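Friday, Irkemton front room — tasting prep, notes for Jericho

Orange soda batch laid out for the Padilla panel. 10 cups, 300 ml per pour. Serve from the original bottles — no decanting, labels left on. Panel wants the black caps kept with their bottles until the sheets are signed.

Daylight from the windows is strong before noon. Do color comparison there, same spot each time.

Nestor to check the carbonation figures against the Skondine sheet. 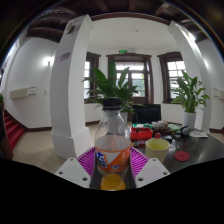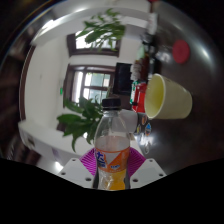 Clear bottle, orange and white label, black cap.

To do
Second rinse of cups. Reprint score sheets.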